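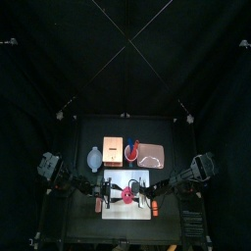 最終更新:8月

ワネン会館だより 生活用品室から
卓上用品の並べ方、貸出し、返却の取扱いについて

平素よりワネン会館の生活用品室をご利用いただき、誠にありがとうございます。当室では、館内の調理室、談話室、集会室でお使いいただく器やカップ、トレー、ふた付き容器などの小物を保管し、利用団体の皆さまに貸し出しております。このたび、卓上用品の並べ方と返却時の取扱いを見直し、8月から新しい手順で運用を始めました。本号では、変更の内容と、お使いになる際にご承知おきいただきたい事項をお知らせいたします。

見直しに至った経緯

当室の台帳に登録されている卓上用品は、現在189点です。開室当初は器とトレーのみを扱っておりましたが、利用団体からのご要望を受けて、カトラリー立て、木箱、保存容器などを順次加えてまいりました。品目が増えるにつれ、返却された用品の戻し先が分からない、容器の本体とふたが別々の棚に入っている、カトラリーが器の中に重ねて戻されている、といったお申し出が目立つようになりました。

昨年度末に利用団体あてのアンケートを実施し、76件のご回答を頂戴しました。ご意見の中で最も多かったものは、棚のどこに何があるのか分かりにくいというご指摘です。次いで、借り受けた用品を卓上に出した後、使い始めるまでに手間取るというお声が寄せられました。用品担当のファイザル・クリシュナンが中心となって内容を整理し、棚の表示と卓上での並べ方とを同じ順序にそろえる案をまとめました。

従来の棚は、用品を購入した年度の順に並べておりました。台帳の管理には都合がよい反面、お使いになる方にとっては意味の読み取りにくい配列でした。新しい棚では、用途の近いものを横に並べ、左から、器、箱、カップとカトラリー、容器のふたの順としております。卓上に出すときも、同じ順序で奥に一列に置いていただきます。

卓上の基本の並べ方

基本となる並べ方は、奥に小物の列、手前に白いトレーという配置です。冒頭の写真もこの配置になっており、暗い灰緑色の天板の手前寄り中央に、大きな長方形のトレーを据えております。トレーの上は作業や配膳に使う場所とし、小物は使うときに奥の列から移します。

左端には楕円形の器を置きます。当室の楕円の器は淡い水色で、長いほうの両端に小さな持ち手が付いております。写真では持ち手が奥と手前に向いております。今回の手順でもこの向きを標準といたしました。持ち手を左右に向けると隣の用品との間が狭くなり、出し入れの際に当たることがございます。特に幅の狭い卓をお使いの団体におかれましては、向きにご留意ください。

器の右隣は木箱です。明るい茶色の箱を立てて置きます。倒して置いても差し支えない形に見えますが、棚では立てた状態で保管しておりますので、卓上でも同様にお願いいたします。正面の中ほどに暗い色の細長い印のような部分がある面を手前に向けてください。箱の中に濡れた布巾や洗った直後のカトラリーを入れることはお控えください。木部に水気が残ると、反りや変色の原因となります。

箱の右にはカップを置き、カトラリーを立てます。写真のカップは白みを帯びた淡い桃色の半透明のもので、青と赤のカトラリーが入っております。柄を上にして立て、奥のほうへ傾けておくのが基本です。手前側に柄が張り出しておりますと、トレーの上で作業をする方の袖が触れやすくなります。

右端は容器のふたの場所です。角の丸い四角形で、桃色の半透明のふたを平らに置きます。立て掛けることはなさらないでください。半透明のふたは色の濃い天板の上では見分けがつきますが、白い天板や白い布の上では見落とされがちで、返却時の不足品として記録されることが最も多い用品でもあります。容器の本体を使用しない場合も、ふただけを別の場所に移さず、列の右端に置いたままにしてください。

トレーの扱い

白いトレーは、当室の用品の中で最も大きいものです。長辺が52センチあり、一人で運ぶ場合には両手が必要です。小物を載せたまま廊下を移動することは認めておりません。集会室へ持ち出すときは、小物を別のかごに入れ、トレーとは分けてお運びください。

表面に光沢があるため、水滴や指の跡が目立ちます。使用前には乾いた布で一度拭き、使用後は薄めた中性洗剤で洗って水気を拭き取ります。研磨剤入りの洗剤、金属製のたわし、硬いブラシは使用できません。以前、落ちにくい汚れを硬いもので擦ったために表面が曇り、廃棄に至った例がございました。汚れが落ちない場合は無理に擦らず、そのままの状態で窓口にお持ちください。弁償をお願いすることはございません。

熱い鍋などを直接載せることも避けてください。鍋敷きは調理室の引き出しに備えてあり、貸出票への記入なしでお使いいただけます。

トレーを天板の中央に置きますと、左右に余地が生じます。この部分を荷物置き場にされる例が見受けられますが、かばんや上着は室内の荷物棚をご利用ください。筆記具や名札の置き場所は、各団体の判断にお任せいたします。

貸出しの手続

貸出しの受付は、午前9時30分から午後4時までです。窓口の貸出票に、団体名、使用する部屋、品目、返却予定の時刻をご記入ください。品目の欄は従来、自由記述としておりましたが、新しい様式では棚と同じ順に品目名を印刷し、数のみを書き入れる形に改めました。旧様式の貸出票をお手元にお持ちの団体におかれましては、お手数ですが破棄のうえ、新様式をお受け取りください。

一つの団体が同時に借りられる基本の組は、2組までといたします。一組の内容は、楕円の器、木箱、カップとカトラリー、容器のふた、トレーです。容器の本体は別扱いで、ご希望の場合は備考欄にその旨をお書きください。単品のみの貸出しにも従来どおり応じております。

継続してお使いになる講座については、講座の代表者が初回にまとめて申請し、以後は返却の確認印のみで済む扱いといたしました。現在この扱いの対象となっているのは、ウイサン料理講座とドゥクモント茶話会です。ほかの団体で適用をご希望の場合は、窓口までお申し出ください。

なお、貸出しの際に職員が品目を読み上げ、借り受ける方とともに現物を確かめる手順は、これまでと変わりありません。混み合う時刻には少々お待ちいただくことがございます。

返却の手順

返却は、使用が終わった当日の閉室時刻までにお願いいたします。洗浄を済ませ、水気を拭き取った状態でお持ちください。洗浄の順序に決まりはございませんが、油分の付いたものは最後に洗うと、半透明の用品に曇りが残りにくくなります。

窓口の返却台には、棚と同じ順序の表示を貼ってあります。表示に合わせて左から並べ、職員の確認を受けてください。重ねて返却された場合は、お手数でも並べ直しをお願いすることがございます。器の内側に別の用品が入ったままの返却、カップを伏せた状態での返却は、確認漏れにつながりますのでご遠慮ください。

カトラリーはカップから一度出し、柄の向きをそろえてお返しください。先端に汚れが残っていないことを確認したうえで、職員がカップに戻します。青と赤の別は使用者の区分を表すものではございません。どの団体がどちらの色をお使いになっても構いません。

容器のふたは、縁の溝に水が残りやすい用品です。布の角を溝に沿わせて拭いていただくと、よく水気が取れます。溝に残った水は、棚に収めた後に下の用品へ落ち、木箱の染みの原因となったことがございました。

破損や欠けに気付かれたときは、返却台には置かず、窓口の職員に直接お渡しください。破損の届出書は従来より簡略にし、品目、気付いた時刻、状態の三つの欄のみといたしました。使用前から欠けがあったと思われる場合も、その旨を状態の欄にお書きください。

洗い場と乾燥棚の利用について

調理室の洗い場は、卓上用品の洗浄と食材の下ごしらえとで場所を分けております。窓側の流しは食材用、廊下側の流しは用品用です。スポンジも流しごとに備え付けており、相互に持ち出すことはできません。

洗浄後の用品を一時的に置く乾燥棚は、上段に軽いもの、下段に重いものを置いてください。トレーは棚に寝かせず、脇の受け具に立てます。木箱は乾燥棚の対象外です。木箱が汚れた場合には、固く絞った布で拭き、ふたのない面を下にせず、風通しのよい場所に置いてください。直射日光の当たる窓台は避けるようお願いいたします。

乾燥棚に置いたまま退室された場合は、返却の扱いになりません。後から使う団体が誤って持ち出した事例もございますので、必ず窓口までお持ちください。

モントセラト・モントヤ講師からの寄稿

ウイサン料理講座のモントセラト・モントヤ講師には、新しい並べ方を一足早く講座でお試しいただきました。以下に、お寄せいただいた文章を掲載いたします。

「講座では、最初に器と道具を卓に出す時間を設けています。以前は受講者がそれぞれ好きな場所に置いていましたので、説明の途中で、ふたはどこですか、スプーンはどこですかと尋ね合う声がよく上がりました。並べる順を決めてからは、隣の卓を見れば自分の卓に足りないものが分かります。

初めは、左端が器であることに戸惑う方もいました。左利きの受講者からは、カップを左に置きたいという希望も出ました。用品室に相談したところ、列を左右逆にしても構わないとのことでしたので、その卓だけは逆の順に並べています。

私が気に入っているのは、トレーの上を空けておく決まりです。粉をこぼしても、切った野菜が転がっても、たいていはトレーの上で収まります。片づけるときはトレーごと流しへ運べばよく、天板を拭く回数が減りました。ただ、奥の列まで手を伸ばすのは小柄な方には少し遠いようです。座って作業をする日は、列を手前に寄せています。

木箱には、講座では茶葉の包みや紙ナプキンを入れています。水に弱いので、流しの近くの卓では蓋になるものを上に載せたほうが安心かもしれません。」

講師のご指摘にあります左右逆の並べ方は、各団体のご判断で自由にお使いいただけます。返却台では、表示どおりの順序に直してお置きください。また、座って作業をされる場合に列を手前へ寄せることについても、支障はございません。

用品の入れ替えと今後の予定

半透明のカップとふたのうち、細かな傷が増えたものを順次入れ替えます。後継の品はキルティコ商会を通じて手配しており、色味は現行のものに近いものを選定いたしました。入れ替えの期間中は、一時的に異なる色の用品をお渡しすることがございますが、大きさと使い方は同じです。

木箱については、表面の手入れを年に一度行っております。手入れの期間は貸出しの数を限らせていただきますので、木箱を多くお使いになる行事を予定されている団体は、日程が決まり次第ご相談ください。代わりの入れ物として、布張りの小箱をご用意できます。

棚の表示は、文字に加えて品目の輪郭を描いた図を貼ったものに替えました。日本語を読み慣れない方からも使いやすいとのお言葉をいただいております。表示の文字が小さいとのご意見につきましては、次回の貼り替えに合わせて改めます。

利用団体の皆さまへのお願い

新しい手順をまとめた一枚刷りの案内を、窓口と各室の掲示板に備えました。団体内での配布に必要な枚数をお持ちください。新しく会員を迎えられた際には、用品の使用を始める前に案内をお渡しいただけますと幸いです。

並べ方について、実際の活動に合わない点がございましたら、窓口の意見用紙にお書きください。いただいたご意見はクリシュナンが取りまとめ、回答を次号以降の本欄に掲載いたします。個別の回答をご希望の場合は、用紙に連絡先をお書き添えください。

お問い合わせ
ワネン会館 生活用品室(1階、調理室の向かい)
担当 ファイザル・クリシュナン
受付時間 午前9時30分から午後4時まで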